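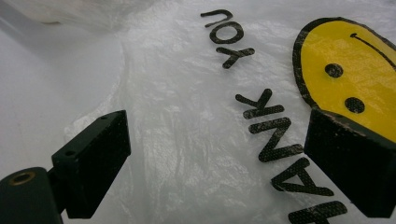

Good morning. I want to talk about gratitude, or at least about the wording of it, and I should warn you that I come to the subject in a bad mood. I have been collecting thank-yous for most of a year. Receipts, email footers, hold messages, the little card in the hotel bathroom. The white plastic bag, the crinkly see-through sort with THANK YOU across it in heavy black capitals, is where I always start, and I have a soft spot for it, as it makes no claims. It doesn't say we value you. It doesn't say you are family. Two words, and you can read them upside down. Everything I'm going to complain about this morning is what happened when companies decided two words were too few.

(Pause. Ask who has had a thank-you email this week from a company they were angry with. Wait for the hands. Don't rush this.)

Slide 2. Where I'm coming from

I spent 15 years writing customer letters. Renewal letters, sorry-about-the-delay letters, letters telling people their price was going up. I wrote "thank you for your patience" more often than I've written my own name. I never checked whether anyone had been patient. We sent it on the first day of a delay, before there was anything to be patient about.

So some of this is confession. Keep it short. They didn't come for my career.

Slide 3. The Rustitz letters

Rustitz sells water heaters and service plans. They asked me in to look at their complaint replies after somebody high up had read that grateful language keeps customers. I asked where that had been read. It was on a slide from a consulting firm. I asked where the slide got it. That took a while, and the trail ended at a different slide.

I'm not saying the claim is false. I'm saying I went looking for the bottom of it and didn't find one. If anybody here has a proper source, come and see me at the break and I'll be glad to read it.

Anyway, the replies. Every one opened with thanks. "Thank you for bringing this to our attention." A woman had written to say her heater had leaked through the kitchen ceiling. She was thanked in the opening line, thanked again in the middle for being a loyal customer, and thanked at the bottom for choosing Rustitz. The date for the repair was in paragraph 5.

(Read the letter aloud, flat voice, no comedy. Take out her name.)

Antonina Stasiv ran the reply team there and she put it better than I can. She told me, "We thank them because we're allowed to. We're not allowed to say when the plumber is coming." I'd put that on a poster. The thanks was filling a hole where the information should have been. It cost nothing and needed no sign-off.

Slide 4. What we tried

Small test, so please don't quote it as science. We took the thanks out of the opening and put the date there. Then we kept one thank-you at the end for people who had sent photos or meter readings, meaning people who had done some work for us.

Did complaints drop? A little. Was it the thanks, or the date? I think it was the date. I can't prove it, as we changed both together, which was sloppy, and it was my idea. Clerum ran something along the same lines in November and told me they saw no difference at all. I'd like that on the record, because you will hear other speakers today with cleaner results than mine, and you should ask them what they left out.

(If Clerum people are in the room, nod to them. They were decent about sharing it.)

Slide 5. The thank-you that wants something

This is the kind I mind most. "Thanks in advance." "Thank you for not smoking." "Thank you for taking 2 minutes to rate us." These are orders with a ribbon on. I don't object to orders. "No smoking" is a good clear sign and I've never felt insulted by it. What I object to is being thanked for something I haven't agreed to do.

Concetta Cirillo disagrees with me, and she's speaking at the end of the morning, so you can hear it from her. Her view is that it's just manners, everybody knows it's a formula, and no one takes it as real thanks, so no one is fooled. She may be right about that. "How are you" isn't a medical question either. But if everybody knows it's a formula, then I don't see how it can also be building loyalty, and that's what the budget request usually says it's doing. I'd like people to pick one.

Slide 6. Nudon

Nudon is the app, the one that sends the thank-yous for you. You set a trigger, it sends a note in what looks like handwriting. Six styles of handwriting when I tried it. The pitch is that it feels personal.

I sent one to my sister. She called to ask if I was ill.

(Leave a gap here, they usually laugh. If they don't, carry on.)

I also got one from the Yousafzai store on my street, where I've bought bread and phone credit for years. Swirly blue writing, "we appreciate your business." The man behind the counter had no idea it had gone out. It came with the register software. He has said thanks to me in person hundreds of times, usually without looking up, and I believed every one of them. I did not believe the card.

Slide 7. What I'd ask you to do on Monday – no, cut that, call it "next"

Pull one letter your company sends. Any letter. Cross out the thank-yous and see what's left. If the letter still tells the person what they need to know, put one back if you like, I won't fight you. If there's hardly anything left, you've got a different problem, and it probably sits in another department.

Then find out who decided the thanks should be there. Ask for the evidence by name and date. I've done this at 5 companies now and mostly what I get is "best practice," said with great confidence.

Questions

Somebody will ask about other languages. Say I don't know, I've only worked in English, and I distrust anyone who answers that one quickly.

Somebody will ask about nonprofits and donors. Different case. The donor has done something. Thank them, promptly, and say what the money went on.

Closing slide has my email address. Take off the line at the bottom that says "Thank you for listening" – it's in the template and it keeps coming back.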